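Been meaning to write down how I root pineapple tops, since three people at work have asked me this month. Short thread.

Buy the fruit for its leaves. You want a green crown with a tight center. Tug one of the inner leaves. If it slides out with no effort, the middle is rotting and you should pick another one.

Ripe matters less than people think. Smell the base. Sweet is fine, vinegar is too far gone.
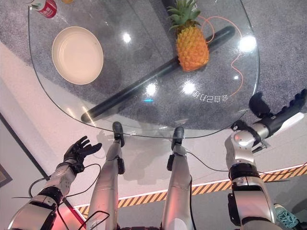 Do you need to buy it from a garden center?
Any grocery store pineapple with a healthy crown will do. Mine come from the supermarket near the bus station.

Twist the crown off by hand. Hold the fruit in one hand, the leaves in the other, and turn. Then pull off the lowest leaves until you have an inch of bare stem. Trim away any fruit flesh that's left or it will go moldy.

Let it dry on its side for two days. I skipped this the first time and lost the plant.

Water or soil, both work. I use a glass of water with only the bare stem under. Change it every other day. Roots showed up on my last one after 20 days. Marina Zacharopoulos goes straight into cactus mix and gets the same results with less fuss.

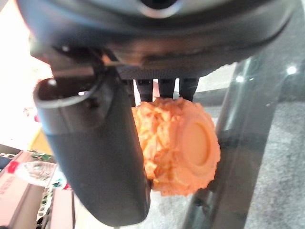
Pot size: start with 6 inches. A big pot stays wet too long and the roots sit in it. Move it up when the leaves are twice as wide as the pot.

Sunniest window you have. Mine faces south and the plant still leans, so I turn it when I remember to.

Keep it out of the cold. I put one on the porch in May, we had a chilly night, and half the leaves went brown. It lived but it sulked all summer.

Fruit takes two to three years, sometimes longer indoors. Lefteris Karagiannis got one off a windowsill plant. It was the size of a tennis ball and he says it was very good.

If yours is big and still won't flower, put it in a clear bag with a ripe apple for a week, out of direct sun. The gas from the apple can set it off. I'm trying that next and will add to this thread if I get a bud.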